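Lakshmi Thampi : « Une traduction, ça se relit à voix haute »

Entretien par téléphone, repris de mes notes. 24 mars 2020.

Elle décroche à la deuxième sonnerie. Bruit de bouilloire, une porte qu'on ferme. Lakshmi Thampi traduit des romans vers le français depuis l'anglais et le malayalam, et elle vient de rendre « Ludgate », un pavé de 1010 pages. Trois ans dessus. « Je ne sais plus quoi faire de mes matins, alors je range des tiroirs. »

Le livre, en deux mots : une famille de marchands, les Ansah, installée à Londres, et un port qui se vide. Beaucoup de dialogues, beaucoup de cuisine aussi. Elle a commencé par la fin. Drôle d'idée ? « Non, je voulais savoir où la voix allait atterrir. Les 200 dernières pages sont les plus calmes, l'auteur ne fait plus d'effets. J'ai pris ce ton-là et je suis remontée. »

Sa méthode tient dans des cahiers. Un pour les noms, un pour les mots qui résistent. Elle m'en lit un bout : « mizzle », « fug », « to potter ». Pour « to potter » elle a 7 solutions différentes, suivant le personnage. « La grand-mère bricole, le fils traîne. Le même verbe en anglais, et personne ne traîne comme une grand-mère bricole, enfin vous voyez. »

Je vois à peu près. On passe à l'argent, parce qu'il faut bien. Elle est payée au feuillet, avec un à-valoir en trois fois. Le dernier tiers arrive à l'acceptation du texte, et l'acceptation, dit-elle, « c'est un mot élastique ». Premier contrat chez Romico, il y a longtemps, tirage de 1000 exemplaires, presque tous pilonnés. Elle en a gardé une caisse. Aujourd'hui elle publie chez Skinar, une maison plus petite, où on lui répond au téléphone. Elle préfère. 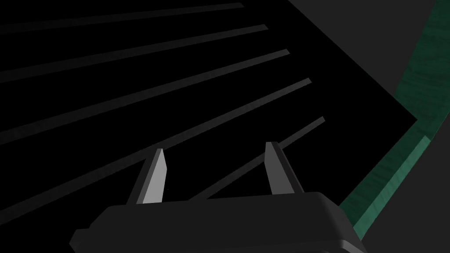 Et le malayalam ? Silence, puis elle rit. C'est la langue de sa mère, elle l'a apprise « à l'oreille d'abord, à l'écrit très tard ». Elle lit lentement. Elle dit que cette lenteur l'aide, qu'en anglais elle va trop vite et rate des choses. « En anglais je crois comprendre. C'est là que je fais mes pires contresens. »

Un exemple ? Elle hésite, finit par lâcher : tout un chapitre de Ludgate où elle avait pris un chien pour un cousin. Même prénom, pas d'article, il dormait près du poêle. La correctrice l'a vu sur épreuves. « Il mangeait par terre, quand même. J'aurais dû me méfier. »

Sur la relecture elle est intraitable. Tout passe à voix haute, debout, dans la cuisine. Les dialogues deux fois. Quand elle bute sur une phrase elle ne corrige pas tout de suite, elle met une croix au crayon et continue. Le lendemain la moitié des croix ne lui disent plus rien. Elle les gomme.

Les critiques, elle les lit ? « Celles qui citent mon nom, oui. Ça va vite. » On parle encore un peu des notes de bas de page (elle est contre, sauf pour les poids et les monnaies), et des titres qu'on lui change sans prevenir.

Le prochain livre est court, des nouvelles traduites du malayalam, prévu en octobre si le calendrier tient. Elle n'a pas de titre. Elle a la première phrase, me la lit, me demande de ne pas la recopier. La bouilloire siffle de nouveau et elle doit raccrocher.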